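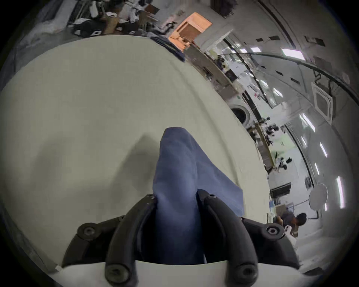

Youssra Bensaid wrote:

> I don't see how the job grading survives this. The folders on the linen side are graded on output per shift. If the afternoon is spent holding a gripper and repeating the same fold so that a machine can learn it, output goes to nothing and the bonus goes with it. At Drundgate they fixed this by paying a flat rate for recording work, but the rate was set below what a fast folder earns. Guess who stopped signing up.
>
> Also, who owns the decision about when the machine is good enough? I have read the Skimmont plan twice and it only says "when ready."

Youssra, two separate points there, so I'll take them in order.

1. Grading

The flat rate at Drundgate was calculated from the median folder. That is the wrong base. The people asked to record are picked for speed and consistency, so they sit well above the median and every one of them takes a cut. At Skimmont we pay recording hours at the person's own average over the previous month, bonus included. Payroll did not like it, as it meant a separate line for each person, but it has run that way through all of May without a dispute. The wording is in section 3 of the site agreement and I can send it to anyone on the list who wants to copy it.

The second half of the grading problem is harder. Folding with a gripper in the hand is a different task from folding with fingers. You have two contact points and no feel for the weave. A folder who does a hand towel without looking has to slow down, watch the pinch, and lift the cloth high enough that the fold stays put when the gripper opens. In May we logged 1,393 recorded folds at Skimmont, of which 162 were thrown out. Most of the rejects came from the first few days of each person's time on the tool. The rest were fabric slips on thin cottons.

Those rejects must not go on anyone's record. Our first draft of the procedure had a reject rate by operator. I asked for it to be removed and it was. The number is kept by fabric type and by tool, and that is all the engineering side needs.

2. "When ready"

You are right that the plan is vague here. What exists in practice is an informal test: the cell is given a mixed bin and a folder from the line checks the stack. If she would have to refold more than 3 in the stack, it fails. It has failed every time so far on anything with elastic or a hem that has curled. It does reasonably on flat squares.

My proposal is to write that test into the plan as it stands, with the checker chosen by the line and not by the project. Ranasinghe (the supplier) has no objection in principle but wants the bin contents fixed in advance. I would resist this. The bins on the line are not fixed in advance, and most of the time a folder spends on an awkward load goes on sorting and untangling before the first fold is made. A cell that is only tested on sorted cloth moves that work to someone else and does not count it.

This brings me to what has changed on the floor so far, which several people asked about off-list:

- Nobody has been moved off the line. Two people have been given fixed recording shifts at their own request.
- Wrist complaints went up in the first fortnight. The tool is light, but it is held out in front of the body for long stretches. We now limit it to 2 hours in a shift, with a break in the middle. Table height matters as well. Shorter people should not be recording at a bench set for someone taller.
- The line leader now spends part of the morning talking to engineers. This was not in the plan and is not in her grade. Open item.
- Folders have started telling engineering which folds are pointless. One customer fold for the Divine contract, a triple with a tuck, was dropped after a folder pointed out that the customer shakes it out on arrival. It had been on the work card for years.

I would not read too much into the last one, but it is the first time I have seen the work card shortened.

On Youssra's earlier question about retraining: there is a budget line for it and no course attached. If another site has a course for cell tending that is longer than one afternoon, please post the outline.

Corrections to the fold figures are welcome. The log is a spreadsheet and I transcribed by hand.

Mei-kuen Yen
Skimmont site
10 June 2018

3 comments | 2 shares

Comments

hemline_k
Own average with bonus included is the right base. Ours is base pay only and the recording rota is empty most weeks.

Oskar
Does the 2 hour limit include setup? We lose a good part of each session to calibration, and it is still time standing at the bench.

pressroom
Please post section 3 to the whole list if you can.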